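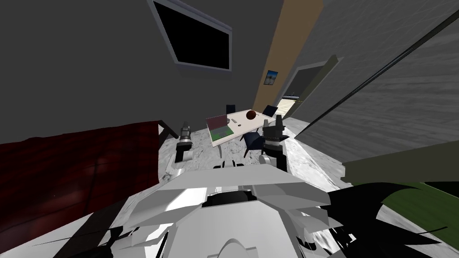 Figure 1. Wide-angle rendering of a simulated room, seen from above. Walls and furniture bend outward toward the edges.

Unit 2: Projection and Distortion
Interior Drawing and Measurement, Rotuvdale evening section
Instructor: Vendula Dvořáček

2.1 Central projection
In a central (rectilinear) projection, every straight line in the room maps to a straight line on the page. The distance r of a point from the center of the drawing is

r = f tan θ

where θ is the angle from the viewing axis and f is the distance from the eye to the picture plane. As θ approaches 90 degrees, r grows without limit. Objects far from the axis are stretched outward, so a round table near the corner of the sheet is drawn as a long oval.

2.2 Equidistant projection
Here r = f θ, with θ in radians. Equal angles take up equal distances along any line through the center. Straight lines that miss the center become curves. Lines that pass through the center stay straight.

Compare the two for f = 1000 mm and θ = 20 degrees:
central: r = 364 mm
equidistant: r = 349 mm

At 59 degrees the values are 1664 mm and 1030 mm.

2.3 Choosing a projection
Use central projection for any sheet from which lengths will be scaled. Even then, scale only in planes parallel to the picture plane. Equidistant sheets may be used to show how a room is laid out, but dimensions must be given in writing.

Students using the Seol drawing template should check which projection is set before plotting. The Dorkthorpe survey sheets are all central.

2.4 Exercises
1. Derive the ratio of the two values of r as θ approaches zero.
2. A wall is parallel to the picture plane at a depth of 2 m. With f = 1000 mm, find the drawn length of a 3 m shelf on that wall in central projection.
3. Show that a vertical door edge off the axis is curved in equidistant projection. Assume a level viewing axis.

Solutions go to Gun-woo Moon before Unit 3. Show all working and state units.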